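Re: [prakon-users] Success rate changes when only the background objects change

Hello all,

Thank you for the question on paired runs, and sorry that my answer is long. I finished the runs for the cluttered table and can now report something better than my guess from last time. Layout 1798, in its start pose:

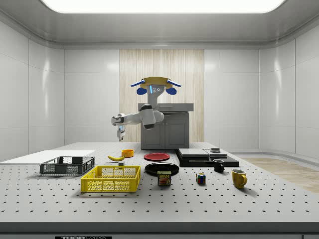

The question again

I quote it almost complete, so that people reading only the archive can follow.

> We evaluate a Jaidee policy in Prakon on the perforated table.
> The task is "put the cube in the yellow crate". With only the
> cube and the crate on the table it is very good. With the full
> set of objects it is clearly worse, and that is expected. But
> when we remove one single object, far from the cube and far from
> the path of the arm, the rate sometimes goes up and sometimes
> goes down. We can't say which object is guilty.
>
> Is this noise? We used different random layouts for each
> condition, same number of episodes. Somebody on this list wrote
> earlier that one should use paired layouts, but I didn't find a
> recipe in the docs. Also, does Ratport keep the layout the same
> when an object is removed, or does it sample everything again?
>
> By the way we see the same kind of thing in Karnosach logs, but
> there we cannot repeat the layout exactly, so I leave it out.

Short answer

It is partly noise and partly a real effect, and with different layouts in each condition you can't separate them. With paired layouts you can. And no, Ratport doesn't keep the layout by default. This last point cost me more time than all the rest, so please read the section on it even if you skip the others.

How I did the runs

I wanted to know, for one policy and one instruction, how much each object on the table changes the result. So I took a fixed set of layouts and ran every layout first with all objects, then again with a single object taken away. Everything else stays as it is: positions, lights, camera, start pose of the arm, physics seed. The unit I look at is the pair, and a pair is interesting only when the two runs end differently.

There are 840 pairs in the report. I did not select them after seeing the results. The list of layout seeds was written to a file before the first run, and the evaluation script refuses to start if the file has changed. I recommend this habit, it is easy to do and it prevents discussions later.

The instruction is the same as yours, the Rubik's cube goes into the yellow crate. In layout 1798 this is a long move, because the cube stands on the right side of the Spam can and the crate is at the left, toward the front. The gray crate is close behind the yellow one, so the policy must also decide which crate is meant. The banana and the small orange bowl lie not far from the gripper. The two mugs are on the other side, at the right.

The objects that I removed, each one in its own condition: the banana, the orange bowl, the red plate, the black plate, the Spam can, the black mug, the yellow mug, and the gray crate. I never removed the yellow crate or the cube, of course, and I kept the white board and the layered black platform always in place. They are big, and removing them changes the shadows and the free space so much that I would call it another task.

One special case is the plate and the can. In this layout the can stands partly over the front edge of the black plate. If you take the plate away and leave the can at the same coordinates, in many layouts the can is then a little in the air and falls when the simulation starts. The fall is small, but it can turn the can, and then you have changed two things. I let the can settle once with the plate removed, saved this state, and threw the pair out if the can had moved more than 2 cm. The thrown out pairs are not part of the number above.

What came out

In 38 pairs the result was different between the two runs. In all others, both runs succeeded or both failed. This surprised me, because with unpaired layouts I had seen differences that looked much bigger, and I was ready to write a long message about distractors.

The changed pairs are not spread evenly. Most of them belong to the gray crate condition, and in nearly all of these the policy fails with the gray crate on the table and succeeds without it. I watched every one of these episodes. The arm takes the cube without problem, moves left, and then either releases above the gray crate or hesitates between the two and lets the cube fall on the rim. So this is a language or color problem in my opinion, and grasping has nothing to do with it.

The second group is the yellow mug, and this is the part which I think answers your observation. The mug is far from the arm path when the cube is in the middle of the table. Still, in some pairs the result changes. When I look at the first steps, the arm goes slightly too much to the right and comes back. In a few episodes it doesn't come back in time and the episode ends by the time limit. I believe the word "yellow" pulls the policy to the mug. I can't prove this from success rates only. A cheap check would be to change the color of the mug and keep the shape, and I will do that next.

For the banana, which is also yellow, I find almost nothing. Maybe because it is flat and doesn't look like a container, maybe because it is already near the crate and a pull in this direction does no harm. I would not make a claim here.

For the two plates, the bowl, the can and the black mug, the changed pairs go in both directions and I see no pattern when I watch them. I treat this as the noise floor of the policy. Please notice that even here, with the same seed, some pairs change. The policy sees slightly different pixels and a borderline grasp becomes the other kind of borderline grasp.

About Ratport and the layout

When you delete an object from the scene file, Ratport samples the positions again with one object less. The random numbers are drawn in the order of the object list. So if you delete the third entry, the fourth object receives the position draws that the third had before, and so on until the end of the list. From the seed you believe the layout is the same. It isn't. Only the objects before the deleted one stay in place.

I think this explains why your rate goes up for some objects and down for others. You compare different tables.

The way around is simple:

Step 1. Sample the full layout with all objects and let it settle.

Step 2. Save the settled poses to a file, one file for each seed.

Step 3. For each condition, load the poses from the file and hide the one object. Hide means no visual and no collision. If you make it only invisible, the gripper can still hit it, and I did this mistake for one complete night of runs.

Step 4. Set the physics seed again after loading. Loading the poses uses up some draws, at least in the version I have.

Step 5. Run full and reduced directly one after the other on the same machine. I had tiny differences between two GPU types, and they are enough to change a borderline grasp.

If you do this, first run the full condition against itself as a test. The two runs should be identical in every step. If they aren't, something in your setup is not deterministic and there is no sense to continue before you find it. In my case it was the texture loading.

How to report it

I would report the changed pairs in both directions, for each object, and not only the difference of the two rates. If four episodes become better and four become worse, the rate is equal and the reader thinks nothing happened. A sign test on the changed pairs is sufficient for most purposes. And please give the list of seeds.

What I don't know

All this is with one policy checkpoint. A different Jaidee checkpoint can have a different weak point, and I would not be surprised if the gray crate problem disappears with another one. It is also only simulation. The table in Prakon is very clean and bright, with white walls and soft shadows, and a mug in a real lab has reflections that we don't have here.

About the Karnosach logs: I agree with you to leave them out for the paired analysis. But you could still look for the movement to the right at the beginning of the episode. It should be visible in the joint data when a yellow mug is on that side, and for this you don't need the same layout twice.

Two questions back to you. Did you delete the objects in the scene file, or from the script after sampling? And is the gray crate present in your full set, or do you have only the yellow one?

I can put my pose files and the small script that hides the object into the contrib folder, if the maintainers agree. The script is ugly but it is short.

Best regards,
from the evaluation side of the list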